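Cell Keeper, Simulated Kitchen (one position)
Marnthorpe
Posted 12 September 2021

We are looking for one patient person to look after one kitchen that does not exist.

The kitchen is called Firkance. It lives on a server, it has a stove, a microwave and an arm, and it needs setting up every morning like any other work cell. People hear "simulated" and assume there is no maintenance. Those people are welcome to come by and watch a gripper sink into a countertop because a collision mesh went missing overnight.

The job is to keep Firkance in a state where the learning team can trust what comes out of it. You would own the whole cell: the arm and its mount, the gripper, the camera placement, the appliances and the small things that sit on the stove. You would not train any policies. You would be the person the policy people write to, in capital letters, when the oven knobs spin forever.

What a shift looks like

You start with the reset. The arm goes to its home pose, the fingers open, and you check that the offset between wrist and fingertips still matches the file. Then you go through the cameras. The one that looks out past the fingers takes the most care, as a couple of degrees of tilt can trade your stovetop for a fine study of the underside of a microwave.
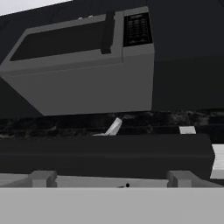

Jacobus Magagula would like it added that the tilt is the easy part, and that anyone who applies should be ready to spend a whole afternoon on the microwave door hinge, which has had its friction value changed more often than he has had lunch. He also asks that we stop calling it a desk job, given how much of it is pacing.

Noted, and fair. The hinge is on your list. So are the knobs, the drawer slides and the contact settings on anything with a handle. After the reset you run the morning check, a script called Atik that puts the arm through 250 short moves and logs every one that ends somewhere it shouldn't. On a good day the log is dull. On a bad one you will be opening the mesh files and working out which piece of cookware has the wrong center of mass.

Layouts come next. Each one is a fixed arrangement of objects with the arm placed in front of them, and we keep 1,664 of them. You will look at them from the room camera as well as from the wrist, confirm that nothing hovers and nothing is buried, and retire the ones that can't be saved. You get to be ruthless here - we have been too sentimental. 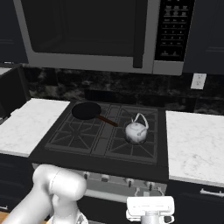

Firkance, range layout with frying pan and teapot.

What we need from you

2 years of keeping a machine running, real or rendered. Packaging lines count. So do printers, if they were large and hated you. You should be able to read a robot description file without wincing, write enough Python to fix someone else's, and keep a repair log that a stranger could follow. If you have chased a joint limit bug down to a single sign error, tell us that story in your letter. We will read it aloud with respect.

You do not need a degree in robotics, and you do not need to cook. Our last keeper couldn't boil an egg and ran a beautiful stove.

What you get

A full-time position, paid leave, a good chair and a workstation with more fan noise than we would like. You can work from home after the first 15 days, which you will spend next to Octavio Gallardo learning where he hid the calibration files. He has promised to write this down. He has promised before.

Firkance has a sister cell, Chou, which is somebody else's problem. You may be asked to feel sorry for them on occasion.

How to apply

Send a resume and one page describing a fault you found, how you found it and what you did about it. Screenshots of log files are fine. Please don't send a video with music. Write to Octavio Gallardo at Marnthorpe and put "Firkance keeper" in the subject line. We hope to have someone in the chair by November, and we reply to everyone, though the speed of the reply depends on the hinge.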